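Notes from my talk with the woman who runs the bottle return at Sorkstead. Typed up fast, will fix spelling later.

She doesn't want her name in it. Fine. "Put the shop, put Beltilell, that's the name on the door. Nobody comes in for me." So, Beltilell. Old tire place, two bays, one of them still smells like rubber. Open since January.

We talked standing up, because she doesn't stop. A man came in with bags in both hands before I'd got my first question out.

Why bottles? She used to do the books for a bakery. Hated it. The nearest place to get a deposit back was a 55 minute drive and most people in town just threw the stuff out. "My mother had a garage full. Full. She couldn't park. She kept saying she'd take them in and she never took them in." So the garage was the first load. 2,000 bottles and cans, she says, and she did them all by hand on a folding table in the cold.

I asked if that put her off. "No, I liked it. You can see where you've got to."

The money is thin. She gets a handling fee on top of each deposit and it hasn't moved in years. Rent went up in the spring. She won't tell me the number but she made a face. Glass is heavy and breaks and she'd drop it tomorrow if she was allowed. Plastic she likes. Light, stacks in bags, and the truck takes as much as she can give it.

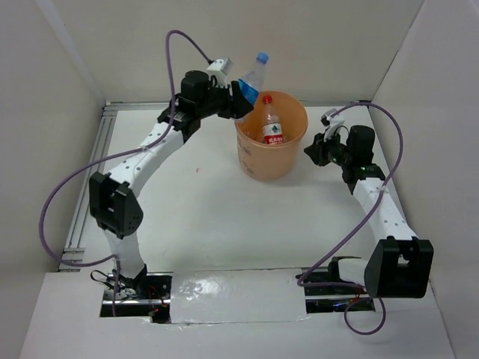 *Clear plastic bottles, one with a blue cap and label, held over a bucket.*

Caps on or off? I'd always been told off. She laughed at me. "On. Screw it back on. Loose caps get all over my floor." Labels stay on too, she needs the code to read or she can't pay. Crushed is the big argument. People stomp them flat to save room in the car, then the code is creased and won't scan, then they're mad at her. "I have that fight every single day. I have a sign. Nobody reads the sign."

Rinse them? "Please. Please write that down." Wasps in August. She got stung twice on the same thumb.

The regulars. A lot of them are retired, some are kids saving up, a few live on it. She keeps the side door open until 7 p.m. for that last group, they'd rather not stand in line with everybody. Didn't want to make a thing of it. Moved on.

She sells the sorted plastic through Amel, a buyer two counties over. Before that it was Ardeleanu, who paid better but slow. How slow? "90 days. I can't wait 90 days, I pay people cash at the counter." Thats the whole problem of the business in one line I think. Money goes out in the morning and comes back when somebody feels like it.

Help? Her nephew on busy mornings. Otherwise just her. She tried hiring in the summer and the kid lasted until lunch. It's sticky work and it's loud when the glass goes in.

Asked what she'd change. Long pause, first one of the whole visit. Then: "Heat. In that bay. And I'd like them to raise the fee, but heat first."

The man with the bags was back by then with two more out of his trunk. She was already opening teh first one.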